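Zuko 2지 그리퍼 손가락 교체 키트 (푸시버튼 스위치 분류용)
제조 Mészáros / 국내 취급 Hevildale
품번 1963-9
최종 수정 2020-11-25

제품 소개
산업용 푸시버튼 스위치처럼 모양이 고르지 않은 소형 부품을 집기 위한 검정색 테이퍼형 손가락 한 쌍입니다. 제조사 자료에는 "어떤 자세로 놓인 부품도 안정적으로 파지"한다고 적혀 있습니다. 저희는 이 문구를 판매 페이지에 그대로 옮기지 않기로 했습니다. 이유는 아래 고장 사례를 읽어 보시면 됩니다.

구성품
손가락 2개, 고정 나사, 조립 안내서(영문)

고장 사례: Killport 작업대
4월에 Killport 현장에서 스위치 낙하가 반복된다는 연락을 받았습니다. 290회 파지 중 31회가 실패로 기록되었고, 컨트롤러는 그중 9회를 "파지 성공"으로 보고했습니다. 빈손으로 이동하면서 성공 신호를 낸 것입니다. 저희가 문제로 보는 쪽은 낙하보다 이 신호입니다. 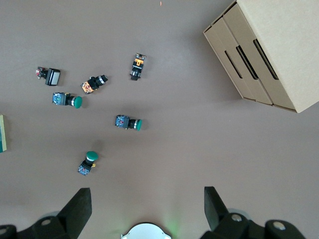

읽는 시간 2분

작업대에는 녹색 머리와 검정색 머리 스위치가 방향 없이 흩어져 있습니다. 옆으로 누운 것도 있고 비스듬한 것도 있어서, 손가락이 닿는 면이 매번 달라집니다. 현장을 점검한 Eimear Doherty의 기록에 따르면 실패는 둥근 머리의 금속 링 부근을 물었을 때 몰려 있었습니다. 접점 블록 쪽을 잡으면 대체로 버텼습니다.

제조사는 처음에 조명 탓이라고 답했고, 다음에는 나사 조임 탓이라고 답했습니다. 나사를 다시 조인 뒤에도 낙하는 계속되었습니다. 이후 받은 펌웨어는 폭 판정 기준을 조정했다고 하는데, 시험 성적서는 아직 오지 않았습니다. 저희는 이 건을 해결된 것으로 표시하지 않습니다.

사용 전 확인
- 파지 성공 신호 하나만으로 다음 공정을 시작하지 마십시오. 별도의 부품 감지 센서를 함께 쓰십시오.
- 비상정지 회로에 들어갈 스위치를 분류하는 경우, 한 번이라도 떨어진 부품은 따로 빼서 검사하십시오.
- 손가락을 교체할 때는 전원을 차단하고 잔압을 제거하십시오.
- 작업대 가장자리의 적재물은 이동 경로와 겹치지 않는지 직접 돌려 보고 판단하십시오.

교환 및 문의
같은 증상이 있으면 컨트롤러 로그를 첨부해 주십시오. 로그 없이도 접수는 되지만 제조사가 교환을 거절한 적이 있습니다. 기술 문의 담당은 Fergal Ó Briain입니다.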